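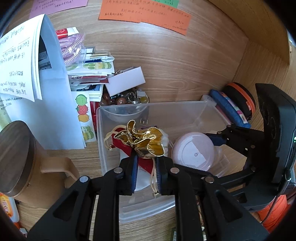 How early should we start budgeting for a gripper or an arm?
Start one full budget year before you want it running, because the purchase price is usually the easiest part to find, and the fittings, spares, training and bench time are what catch people out.

About Skarkex

Skarkex is a small planning and purchasing office in Porthorpe, and we help schools, workshops and light manufacturers work out what automation gear they need, what it will cost them over its life, and in what order to buy it. We don't sell equipment ourselves and we don't take commission from anyone who does, so you're welcome to ring up, have a long chat over a cuppa and go away again without buying a thing (plenty of people do, and we're always glad they called).

Hannelore Schmieder started the business after many years in the purchasing office of a packaging works, where she kept seeing good machines arrive with no money left over for fingertips, cables or somebody to look after them. Eilif Kvam joined her 2 years later from the workshop side, and he still does most of our site visits, usually with a tape measure, a box of odd little objects to pick up and a thermos. Between them they have now put together 647 equipment plans, from a single hand-held gripper for a classroom bench right through to a packing line with its own room.

How we work with you

We like to begin with the things you want handled, well before anybody opens a catalogue. Soft pouches, cords, round tubs, clear plastic bins and sheets of paper all ask something different of a gripper, and a cluttered desk is a far better test than a tidy one! We'd sooner see your real bench on an ordinary morning, mugs and all.

After the visit you'll get a written plan with 2 budgets in it, one for the least you could sensibly spend and one for what we would spend ourselves. Both include freight, spare pads, insurance and staff hours. The visit and plan for a single bench cost $100 for schools, and we'll quote for anything larger once we've had a look.

Our busiest time is December, when everyone is trying to settle next year's figures before the summer holidays, so do get in touch a bit before then if you can. Our colour-coded planning sheets are free at the front counter, and Hannelore is happy to go through them with you line by line.

Related
Ostik: planning for spares and consumables
Leasing or buying your first arm
The Mosquera workshop fit-out
Getting to our Porthorpe office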